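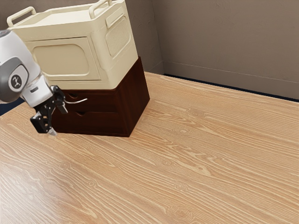 Unit 4: Starch, Water and Heat
Handout for the practical kitchen course, Zivaner site
Revised 14 April 2021

4.1 Scope

This unit covers the cooking of dry grains and pulses in water, with and without a lid. Pressure vessels are dealt with in Unit 6. Read sections 4.2 and 4.3 before the practical. Section 4.5 may be left until the written work is set.

4.2 Gelatinisation

Raw starch is held in small, tightly packed granules. Cold water wets them but does little else. When the water is heated the granules begin to take it in, swell and lose their ordered structure. The range over which this happens depends on the plant. Potato starch swells at a lower temperature than rice starch, and long-grain rice generally needs more heat than short-grain.

Two parts of the starch matter here. Amylose is a mostly straight molecule; it leaks out of the granule and sets firm on cooling. Amylopectin is heavily branched and gives a soft, sticky result. Long-grain rice is high in amylose and cooks to separate grains. Sticky rice contains almost none.

Cooked starch firms up again when chilled. The term is retrogradation — the same change that makes bread go stale. Reheating with a spoonful of water partly reverses it.

4.3 Absorption method

Weigh the rice and the water. Cup measures are not used on this course, as the weight of a cup varies with grain shape.

Rinse the rice in a sieve until the water runs nearly clear. Drain well. Water left on the grain counts towards the total and is the usual cause of a wet batch. Put rice, water and salt in a heavy pan, bring to the boil uncovered, stir once and cover. Turn to the lowest heat for 10 minutes. Take off the heat and leave covered for a further 10. Do not lift the lid during either period.

Water is lost as steam in proportion to the width of the pan and the fit of the lid, and hardly at all in proportion to the amount of rice. Doubling the rice therefore does not mean doubling the water. Groups using the wide Oltulel pans will need slightly more than groups using the narrow Evico ones. Note which you had on the worksheet.

4.4 Pulses

Dried beans have a seed coat which slows the entry of water. Soaking overnight in salted water softens it and gives fewer split skins. Hard water has the opposite effect: calcium strengthens the pectin between the cells. Acid does much the same, so tomatoes and vinegar go in after the beans are tender.

Red kidney beans contain a toxin that low heat does not destroy. Discard the soaking water, cover with fresh, and boil hard for at least 10 minutes before turning down to a simmer. A slow cooker alone is not enough. Lentils and split peas need no soaking.

4.5 Written work

Cook two batches of the same rice, one rinsed and one unrinsed, with all else equal. Record dry weight, water weight, cooked weight and texture. Work out the water taken up per gram of dry rice. Chill a portion of each overnight and record the texture again.

One side of A4 is enough. Hand in at the Ruggiero office with the worksheet attached. The resit for this unit is in August.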